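3. Los nombres del cesto en el valle de Zamano

3.1. Punto de partida

Quien haya pasado alguna temporada larga preguntando por palabras en casas ajenas sabe que los recipientes son una materia agradecida. La gente se levanta, abre una alacena, vuelve con el objeto en la mano y lo nombra, y casi siempre lo nombra dos veces: una como lo decía su madre y otra como lo dice ella. De esa costumbre tan hospitalaria nació el capítulo que aquí se resume, dedicado a las voces cesta, cesto, canasta, canasto, panera y sus parientes más locales en el habla del valle de Zamano y de los pueblos altos de Ganance.

El precedente obligado es el vocabulario que Ingeborg Dreßler recogió en la misma comarca y que se conserva, en fichas manuscritas, en el legado Kuhlmann. Dreßler era una encuestadora paciente, con un oído finísimo para las vocales finales y una confianza quizá excesiva en el tamaño como criterio de distinción. En sus fichas, la canasta es siempre mayor que la cesta, el canasto mayor que la canasta, y cuando un informante se empeña en lo contrario ella anota al margen, con letra muy pequeña, «vacila». Nosotros hemos llegado a tomarle cariño a esos «vacila», que leídos con calma forman casi un segundo vocabulario dentro del primero, y bastante más rico que el que acabó pasando a limpio.

Nuestra hipótesis era sencilla. Sospechábamos que el tamaño contaba menos de lo que Dreßler creía y que otros rasgos, sobre todo el asa, la tapa, el material y el lugar de la casa en que el recipiente vive de ordinario, explicarían mejor el reparto de los nombres. Sospechábamos también, aunque con menos convicción, que la desaparición de los cesteros habría dejado huella en el léxico, y que las palabras ligadas a la fibra vegetal se habrían refugiado en los refranes y en los topónimos.

3.2. Informantes y encuestas

Se realizaron 145 entrevistas en 12 localidades, de las cuales seis pertenecen al fondo del valle y el resto a la vertiente de Ganance. En cada casa se conversó primero con libertad, durante el tiempo que los anfitriones quisieron concedernos (y que solía incluir café), y solo después se pasó al cuestionario, compuesto por 10 preguntas de respuesta abierta. Procuramos no pronunciar nunca la palabra buscada antes que el informante. Esto obliga a rodeos algo cómicos, del tipo «eso donde se pone el pan para llevarlo a la mesa», pero evita el contagio, que en este campo es muy rápido: basta con que el encuestador diga cesta una sola vez para que ya no haya canastos en toda la tarde.

Las conversaciones se grabaron en audio y se transcribieron de manera ortográfica, reservando la transcripción fonética para los tramos de interés. Cuando el informante alternaba dos nombres para el mismo objeto se anotaron ambos, en el orden en que aparecieron, y se le preguntó al final si para él eran lo mismo. La respuesta más corriente fue «lo mismo, pero no igual», fórmula que agradecemos a la señora de Istetti que nos la dijo por primera vez y que hemos adoptado en el equipo para toda clase de asuntos.

Debemos advertir que la muestra está envejecida. En los pueblos altos resulta difícil encontrar hablantes jóvenes entre semana, y los que hay suelen trabajar fuera y volver tarde. Las conclusiones sobre el relevo generacional que se ofrecen más adelante han de leerse, por tanto, con la misma prudencia con que nosotros las escribimos.

3.3. El criterio del asa

El rasgo que mejor ordena las respuestas es el asa. En el fondo del valle, un recipiente con una sola asa que cruza de lado a lado se llama cesta con una regularidad muy notable, sea cual sea su tamaño; el que lleva dos asas laterales es canasto, también con independencia de lo que quepa dentro. La canasta ocupa una posición intermedia y algo incómoda. Para unos es la cesta «de salir», la que se lleva al mercado o al campo; para otros es sencillamente la que tiene tapa, y hubo quien nos explicó, con mucha seguridad, que una canasta sin tapa es una canasta a la que le falta algo.

En la vertiente de Ganance el sistema se complica con la presencia de cuévano y de su derivado covanillo, que Dreßler documentó ya como voces de viejos y que, para nuestra alegría, siguen siéndolo: las dicen los viejos de hoy, que eran niños cuando ella pasó con sus fichas. El cuévano se cargaba a la espalda y no tiene asas en sentido propio, sino correas, de modo que queda fuera de la oposición principal. El covanillo, en cambio, puede llevarlas, y es ahí donde los informantes discuten entre sí, a veces de una casa a otra y por encima de la tapia.

Panera merece párrafo aparte. Es la única voz de la serie definida por su contenido, y por eso mismo la más libre en cuanto a la forma. Se aplicó a piezas redondas, ovaladas y rectangulares, con asas y sin ellas, de fibra, de tela y de metal. Ahora bien, en cuanto la pieza deja de contener pan, muchos hablantes le retiran el nombre en el acto. Una misma pieza fue panera a la hora de comer y cestillo a media tarde, cuando ya guardaba ovillos, sin que su dueña viera en ello dificultad ninguna.

3.4. El material y los nombres sin apellido

La cuestión del material nos ocupó más de lo previsto. En el habla más conservadora, cesta a secas quiere decir cesta de fibra vegetal, y cualquier otra materia exige complemento: cesta de alambre, cesta de plástico, cesta de tela. Los hablantes de menor edad prescinden del complemento casi siempre y lo recuperan solo para distinguir dos piezas que tienen a la vista. El cambio parece modesto, pero indica que la fibra ha dejado de ser el material que se da por supuesto, y eso en una comarca donde la mimbrera daba nombre a más de una fuente.

El alambre, por su parte, introduce una duda que Dreßler apenas alcanzó a registrar. Una cesta de mimbre está tejida; de una de alambre, los informantes dicen unas veces que está tejida, otras que está hecha y otras que está soldada, y del verbo que escojan depende en buena medida el sustantivo que viene después. Quienes dijeron tejida continuaron con cesta; quienes dijeron soldada se inclinaron por rejilla, escurridor o incluso jaula, esta última entre risas. En la Figura 6 se reproduce una pieza de esta clase, colocada sobre una mesa.

Figura 6. Cesta de alambre.

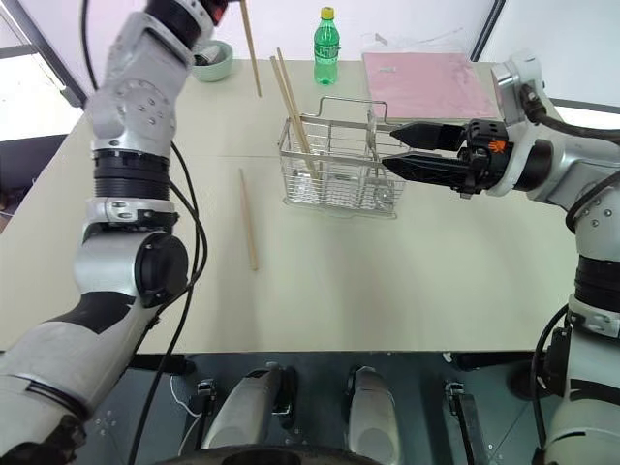
Variación léxica · Discusión

Los datos anteriores permiten matizar la imagen que nos legó Dreßler sin necesidad de enmendarle la plana. El tamaño cuenta, desde luego, y cuenta más cuando se pregunta por él; si se deja hablar al informante a su aire, aparece tarde y casi siempre como argumento de refuerzo. Pensamos que el cuestionario original, que enseñaba dibujos de recipientes ordenados de menor a mayor, favorecía esa lectura. Las vacilaciones que ella anotó al margen corresponden en su mayor parte a piezas cuya asa contradecía la medida, y vistas así dejan de ser vacilaciones.

Más delicada es la cuestión generacional. Los hablantes jóvenes que pudimos entrevistar conservan el par cesta y canasto, pero lo reparten según el lugar de la casa: la cesta vive en la cocina y el canasto en el cuarto de lavar o en el patio. No sabemos todavía si se trata de una innovación propia o de un uso llegado de fuera con los catálogos y los comercios de la capital. En Istetti, donde hubo taller de cestería hasta fecha más reciente que en los demás pueblos, la distinción por asas resiste mejor, y ese detalle nos inclina a pensar que el oficio sostenía el vocabulario bastante más de lo que suponíamos.

Queda pendiente el cotejo con las fichas del legado Kuhlmann relativas a los verbos (tejer, urdir, rematar, enasar), cuya consulta solo pudimos iniciar el pasado mes de abril y que reservamos para el capítulo siguiente. Entre ellas figura una de covanillo con tres variantes tachadas y una cuarta en lápiz, ilegible para todos nosotros, que agradeceríamos mucho poder leer algún día con mejor luz.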